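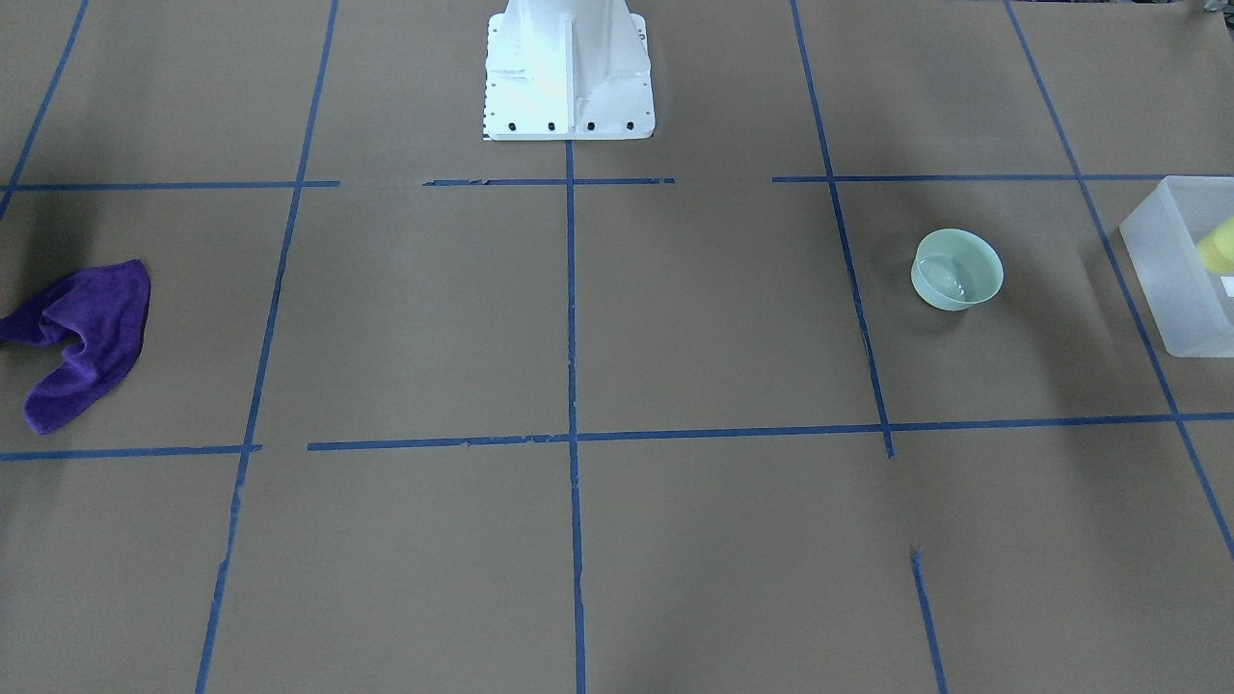
Last edited 30 Mar 2025 by Marcelle Caron

**Is the set lunch at an expensive restaurant really the same kitchen, or a stripped-down version?**

My sister keeps sending me links to the weekday lunch at Clitska. Dinner there is 400 a head before wine, and lunch is 100. Everyone online says it's "the same food for a quarter of the price," which sounds to me like something people say after they've already paid the 100. Places don't knock three quarters off out of kindness.

So what's missing? Smaller plates, the junior cooks, yesterday's fish? I have had one fancy lunch in my life, at Ernard, and it was three slices of duck and a lecture on the salt. I'd rather eat noodles twice a week for a month than do that again. But it's her birthday and she won't let it go.

Also, do they push drinks on you? She'll say yes to anything a waiter holds up.

Nahuel Vergara

---

**Raffaele Cirillo**

I cooked lunch service for two years at a place in that bracket (a different one, don't ask). Some of what you suspect is right.

The room is the same and so are most of the cooks, although the head chef is often at the market or in the office until four. What changes is the shopping. Dinner gets the lobster and the whole turbot. Lunch gets the cheaper cuts, chicken, eggs, and whatever we could make from the trim of last night's dinner prep. It was fresh and it was good, but "same food" is a stretch. A chicken thigh with a very nice sauce is still a chicken thigh.

Portions were a little smaller, with fewer of them. You're also on a clock. If you're seated at noon they'll want you moving by 2, and nobody will tell you so, you'll just notice the coffee came fast.

On drinks: yes. The set price is where they break even and the bottle is where they make money. Ask for tap water before they ask you "still or sparkling," and if your sister wants a glass of something, have her read the price first. Ours had no prices next to the champagne on the trolley. That wasn't an oversight.

Is it worth 100? If she cares about the room and being fussed over, probably. If you're going for the cooking alone, I have my doubts. Masson does a plain lunch without tablecloths that I'd take over most of these.

---

**Faustine Hervieu**

clitska is AMAZING go, you won't regret it, we had the best time and the bread alone is worth it

> Did you pay, or were you invited? Your last two posts were about Briltari and they used nearly the same words. —Nahuel Vergara

> my husband paid!! some people just like things

---

**Nadège Rolland**

Went in November, paid my own bill. Five small courses. Two were excellent, a leek thing and the dessert, two were fine, and the fish was overcooked. I wasn't hungry afterward, which I had expected to be.

Service charge is added on top of the 100 and the website only mentions it at the bottom of the booking page. Read that page all the way down, the cancellation terms are there too and they keep the whole deposit.

I don't agree with Raffaele about being hurried. We stayed well past two and had to ask for the check more than once. Could have been a slow day.

I wouldn't go back at my own expense, but for a birthday I'd say book it and tell her no trolley.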